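Chapter 6
Fruit After Harvest

A grape does not ripen once it has been picked. Its sugar content stays where it was when the stem was cut, so growers have to choose the day of harvest with care. 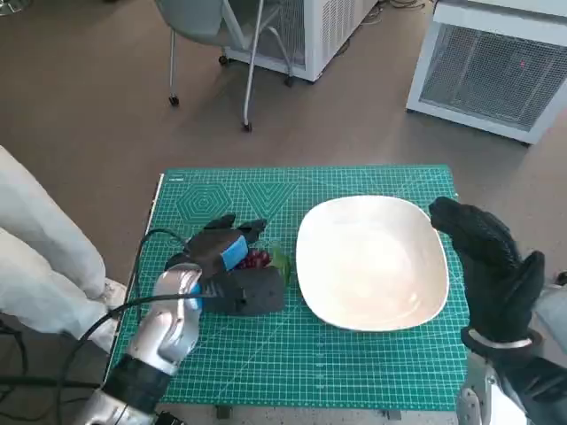
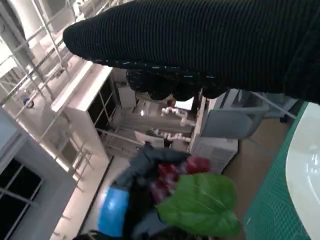
Pears and bananas behave differently – they go on softening in storage. In this chapter we compare the two groups, starting with the packing sheds at Urnmont, where the October crop is held at around 70 percent humidity. Section 2 covers water loss, the main cause of shriveled stems.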